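Farnerero recherche deux personnes pour le rangement et le conditionnement de petit matériel de jeu

Annonce publiée le 28 janvier 2020
Type de contrat : durée déterminée, temps partiel
Lieu : atelier Bresulik, rez-de-chaussée
Début : février

Qui sommes-nous

Farnerero est une petite structure qui prête du matériel de jeu et de sport aux écoles, aux centres de loisirs et aux clubs. Le matériel part de notre atelier en lots complets et il revient chez nous après la période de prêt. Entre un retour et un nouveau départ, chaque lot doit être vidé, contrôlé, nettoyé et préparé de nouveau. C'est ce travail que nous proposons.

Nous avons actuellement 600 lots en circulation et la saison du tennis de table commence. Beaucoup de clubs demandent les mêmes articles au même moment, et notre équipe actuelle ne suffit plus.

Le travail

Vous travaillez à une table, assis ou debout selon votre préférence. Vous recevez les lots revenus de prêt, vous sortez les articles et vous les triez. Les balles fendues ou déformées sont mises de côté. Les balles en bon état sont essuyées, puis posées dans le bac qui correspond à la commande. Vous remplissez ensuite la fiche du lot, à la main et lisiblement, et vous déposez le bac fermé sur l'étagère des départs.

Une partie des commandes concerne aussi des raquettes, des filets, des volants et des cordes à sauter. Pour ces articles le principe est le même, mais le contrôle prend plus de temps. Un filet doit être déplié entièrement avant d'être accepté.

L'objectif est de 50 lots par journée complète pour une personne déjà formée. Nous ne demandons pas ce rythme pendant les premières semaines. Nous préférons un lot préparé lentement et juste à un lot qui doit être ouvert une seconde fois.

Les postes de travail

Les tables sont couvertes d'un tissu. Nous avons fait ce choix parce que les balles roulent moins et que le bruit est plus faible pour les voisins. Chaque personne est responsable de sa table : le tissu est secoué le soir et changé quand il est taché. On pose le bac au fond, près du mur, et on garde les balles devant soi pour les regarder une par une avant de les ranger. 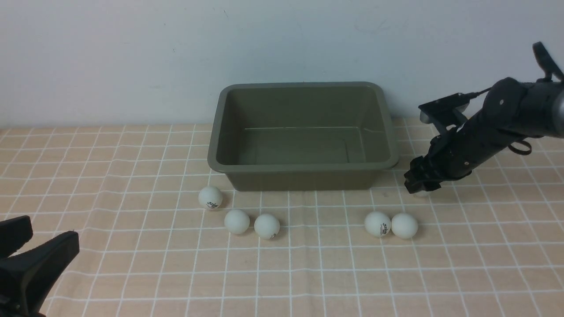

Les balles de marques différentes peuvent aller dans le même lot quand il s'agit d'un lot loisir. Pour les lots club, le modèle Gulska demande une seule marque par bac, et il faut donc lire l'impression sur chaque balle. Les balles sans impression visible sont à tourner dans la main avant de décider.

Votre profil

Aucun diplôme n'est demandé. Il est important d'avoir une bonne vue de près (avec ou sans lunettes), des gestes soigneux et de la patience pour une tâche répétitive. Vous devez pouvoir lire une fiche en français. Les personnes qui apprennent encore la langue sont les bienvenues, c'est le cas de plusieurs d'entre nous.

Une expérience dans le magasinage ou dans la préparation de commandes est un avantage - mais pas une condition.

Ce que nous offrons

Un horaire fixe, le matin ou l'après-midi, à convenir lors de l'entretien. Une formation sur place avec la méthode Amini, que nous utilisons pour toutes les fiches. Le remboursement de la moitié de l'abonnement de transport. Un coin cuisine avec du café et du thé.

Candidature

Merci d'envoyer une courte lettre et un curriculum vitae à l'atelier Bresulik, à l'attention de Farnerero, avec la mention « rangement ». Indiquez s'il vous plaît l'horaire que vous préférez. Vous pouvez aussi déposer votre dossier directement à l'accueil de l'atelier, le matin.

Nous répondons à toutes les candidatures, aussi quand la réponse est négative. Les entretiens ont lieu dans l'atelier et comprennent un petit essai à la table.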